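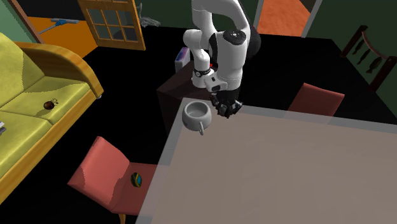
De : Geetha Kandasamy
À : liste Kurup 125
Objet : Re: Vidange et jeu aux soupapes

Bonjour,

Le 4 déc. 2021, Plusberg a écrit :
> Ma Skistari affiche 1 274 km et le concessionnaire veut déjà
> régler les soupapes. Le carnet dit 2 000. Qui a raison ?
> Et quelle huile mettez-vous l'hiver ?

Le carnet. La première vidange se fait tôt, mais les soupapes attendent 2 000 km, sauf si le moteur claque à froid. Demande-lui d'écrire le motif sur le devis — chez moi, la ligne a disparu.

Pour l'huile, je reste en 10W-40 toute l'année. Change aussi le joint du bouchon, Nistance le vend par 2.

Côté consommation, je fais 52 km au litre sur route, un peu moins en ville depuis septembre. J'ai retendu la chaîne le mois dernier, sans différence notable.

Si quelqu'un a la référence du filtre à air de l'ancien modèle, je suis preneuse.

Geetha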